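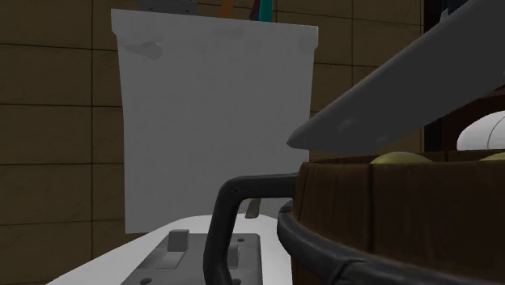
Sieglinde Dreßler remembers the drought summers in Kinville mostly by the sound of them, or really by the lack of sound: no sprinklers ticking in the evenings, no hoses running on the driveways. She was a girl then, and her grandmother kept a dishpan in the kitchen sink and carried it out to the tomatoes after every meal.

"She never called it saving water," she told me, laughing. "She called it finishing with it. You weren't finished with water until something had grown."

We were sitting on her back porch with a pitcher of iced tea between us, and it took a good while to get to the subject I had come for, because first there was the matter of the neighbor's plums, and then the plums themselves, which had to be tasted. But the subject was her household water diary, which she has kept for 18 years. Every evening she walks out to the meter by the front steps, reads the dial and writes it down in a green ledger, along with the weather and whoever came to dinner.

Her best day on record is 76 gallons, with two grandchildren in the house. Her worst is 153, and she turned to that page without having to look for it. "April," she said. "A toilet was running all night and I slept right through it. I was so mad at myself! It was the flapper, a little piece of rubber, and I had walked past it all evening."

Since then she has put food coloring in the tank every few months and gone off to make coffee. If there's color in the bowl when she gets back, the flapper is leaking and she changes it. She learned the trick from Wakana Morikawa over in Haverford, and the two of them still compare numbers on the phone, though Morikawa has a bigger garden and feels this ought to be taken into account.

I asked whether she ever gets tired of it, and she thought about that for some time — long enough for me to finish another plum.

"I skip the shower timer when I'm sad," she said. "I think a person should be allowed a long shower when she's sad. I just write it down."

The current ledger is nearly full, and she has already bought the next one, also green.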